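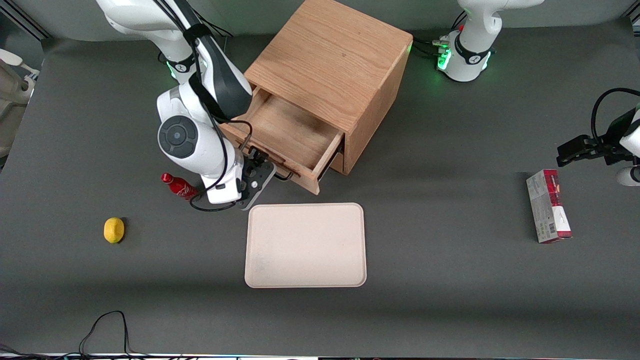

Open drawer, lemon, tray, red bottle on its side.

Let the kitchen table be messy. That's my whole argument and I've got 40 minutes before I have to leave, so forgive the state of it.

My sister sent me a link last week to a "surface reset" plan. Every night before bed you clear every flat thing in the house. Bench, table, hall stand, the top of the fridge. Wipe it, leave it bare. She's done it for a month and says she sleeps better. Good for her. I tried it for 3 nights and spent the next mornings looking for my keys, my glasses and a form from the dentist.

Things left out are doing a job. The bill by the fruit bowl is there so I'll pay it. The jar with the stuck lid is waiting for someone with better wrists. Put it all in a drawer and it's gone - not tidied, gone. I have drawers I'm frightened of.

I grew up in a flat in Karkent, over a shop, with one table for the lot of us. Homework at one end, onions at the other. My dad mended radios on it. You learned to push things along with your elbow and get on with your bit. Colour pencils in the butter once, big drama. But you always knew what everybody was up to because it was right there in front of you at tea.

Our neighbour Géza Bognár had the opposite sort of house. Lace cloth, glass bowl, nothing in the bowl. We weren't allowed to sit. Years later I found out he did all his living in the shed, where he had a bench you couldn't see for glue and clock parts and half-eaten toast. So even him. The mess goes somewhere, is what I'm saying.

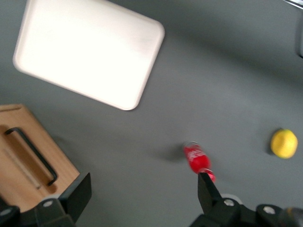
And it costs money, all this bareness. Go into any homewares place and there's an aisle of boxes for hiding your other boxes. I bought 2 of the lidded ones from Brakine, the big shop out on Kukthorpe Road, and they're sitting on the stairs now with receipts in them. I've made the mess more expensive. Thats the only change.

I do get the other side. If you've got a toddler, or a bad hip, or you share with someone who goes quiet and tight when there's a cup out, you've got to find some middle ground. Dirty is different too. Dirty I'll clean. Crumbs, spills, the sticky ring under the honey, fine, get the cloth. I'm talking about stuff. Ordinary stuff, in use or nearly in use.

What bothers me is the shame. A friend from my old street, Mrs Pathak, stopped having people in for years as she thought the place wasn't fit. Years! I'd have eaten her samosas off an ironing board. When she finally had us round in August there was a sewing machine on the table and she kept saying sorry to it, to us, to the cat. We moved it over a bit and put the plates down. Lovely night, everyone stayed till after eleven and somebody sat on the pins.

So leave the lemon out. Leave the letter out, and the screwdriver, and teh library book that's due. Push it all along with your elbow and sit down. I've got to go and find my keys, which were on the table this morning before I cleared a space to write this.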